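11/06/2021
2 comments

Drove out to Darer Point after breakfast to see the lighthouse. It was built in stone and painted white later on, and the paint has gone on the seaward side.

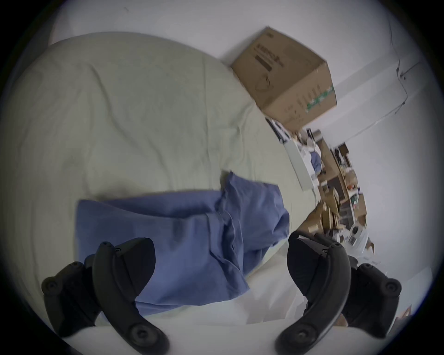 Up the tower

153 steps, with a rope instead of a rail for the last part. The lamp is electric now. The old lens went to a museum at Zerkitz and the brass plate from Edwards, who made the clockwork, is still on the wall.

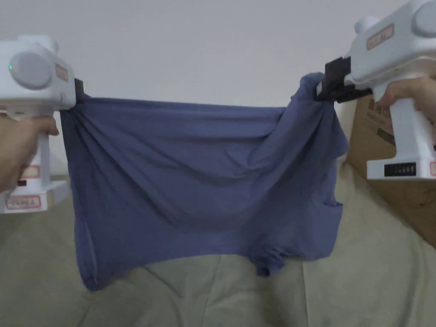 Blue T-shirt, held up by the corners.

The keeper's house is let to holidaymakers. New windows, not nice ones. Paid £2 for the leaflet, which says the light stands 60 feet above high water.
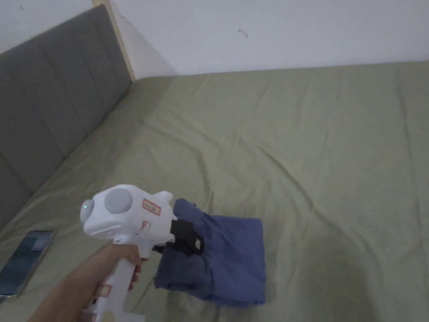 The fog signal building is locked until November while they mend the roof. Walked round it and ate my sandwiches on the lee side. Wind got up by two and I went back to the car.
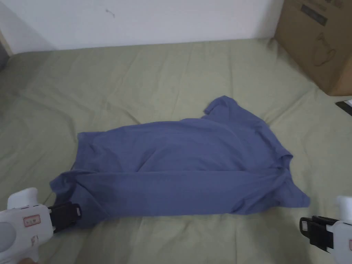 Posted by Angharad Voyle

Home by five. Must ring Shiuli about the ferry.

Shares: 2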